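### 3.2 Clamping practice and joint failure in small workshops

The survey described in Section 3.1 was returned by 334 workshops in the Bradden district, most of them employing fewer than 15 people. Respondents were asked which adhesives they kept in stock, how long assemblies were left under pressure, and whether a written record was made of joints that later opened. Only the first of these questions was answered in full by every workshop. Pressing time was often given as a habit ("overnight," "until lunch") and had to be coded by hand, following the scheme set out by Metwally and Ruggiero in the pilot study. Where the two coders disagreed, the shorter time was entered.

Of the 1,000 glued joints examined during the workshop visits, 927 could be matched to a known adhesive and a known wood species. The remainder were excluded from the analysis. Most of the excluded joints came from repair work, where an older glue line lay under the new one and the two could not be told apart without cutting the piece. Loredana Ruggiero carried out the matching, and Shaimaa Metwally checked a portion of the entries against the workshops' own purchase books. 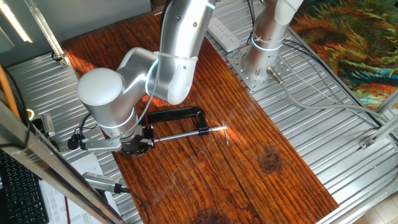
**Figure 4.** C-clamp with threaded spindle and T-handle, on a wooden board.

Clamping pressure is the variable least often recorded in the earlier literature, and the present survey does little to change this. Workshops were able to name the clamp they used but not the force they applied with it. Among the hand-tightened types, the C-clamp was treated as a single category regardless of size. In the form shown in Figure 4, pressure is applied by turning a short bar at the end of the screw, and the force reaching the joint therefore depends on the operator as well as on the thread. Two workers in the same shop may produce quite different glue lines with the same tool. Bar clamps and band clamps were coded separately, and presses of any kind were placed in a third group – a decision that is discussed further in Section 5.

The pattern of failure was uneven across the district. Workshops in Lurkov, where furniture is made mainly for the local market, reported open joints chiefly in chair frames and drawer fronts. Those in Cuervo, which supply doors and window parts, reported them at the corners of large panels. It would be unwise to read this as a difference in skill. The Cuervo workshops store finished goods in unheated sheds for much of the winter, and the moisture content of the stock at delivery was seldom measured. Readings taken in July cannot be assumed to hold for the colder months, and no correction has been attempted.

A further difficulty concerns the adhesives themselves. Several respondents listed a product only by the color of its container or by the name of the dealer, Clakum, who sells more than one type of wood glue under the same label. These entries were retained where the purchase books allowed the type to be settled and were otherwise coded as unknown. Hide glue was reported by a small group of restorers and is treated separately in Section 4, as its working time is governed by room temperature to a degree that makes direct comparison with the other adhesives of limited value.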